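Pistdale Makers Forum > Student Robotics > Pan task, how many demos is enough?

vyordanov
Okay so our club picked the kitchen challenge for November and I need some opinions before everybody burns out. The task is two-handed: hold the pan, pour the soybeans, put the pan back down. We have 336 demos so far and the policy still tips too early and dumps beans on the table. Matilde wants 2,000. I think that's nuts for a club that meets twice a week!

matilde_g
I didn't say 2,000 by next week, I said that's where the Luridex team ended up. And they only had one handle to worry about.

ihor.d
More demos won't fix it if they're all the same demo. I watched you two practice and you start with the pan in the same spot every single time. Move it! Turn the handle the other way, let somebody short have a go. I'd take 20 really different ones over another hundred copies.

vyordanov
Ihor, we DO move it. A little. (Fine, a little is maybe an inch.)

zerrin_s
Are you using real beans? We did rice at Hindside last year and I was still finding it in my backpack in spring. Also what's on the rest of the table, is it bare or did you dress it up?

vyordanov
Dried soybeans, big pile of them. The table has breakfast stuff on it, toaster and a sandwich and so on. Setup's here, my write-up from the club page pasted in with it: 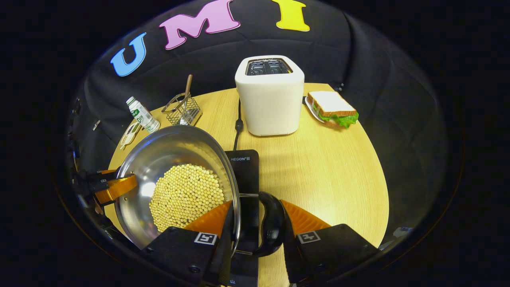
Pistdale, 2019-09-02
Both grippers on the pan, right one at the handle and left one against the rim. We set the pan over the cooktop with the beans already in it. Everyone gets up to 4 tries and then swaps out, or your wrists start to go and the pours get sloppy.

matilde_g
I still say the left hand is the problem. Pushing on the outside of a shiny rim is asking for a slip. Why not pinch it?

alper_oz
I'm with Matilde on the left hand, but not on the number. Sort out the grip first, then count. Otherwise you're recording a whole lot of bad habits.

zerrin_s
Toaster cord looks like it heads right for the cooktop, I'd tuck it behind before somebody snags it with the pan.

vyordanov
Good catch, will do. Matilde, bring your pinch idea next meeting and we'll record a batch each way. Loser sweeps up the beans.

matilde_g
Deal. I'm not sweeping.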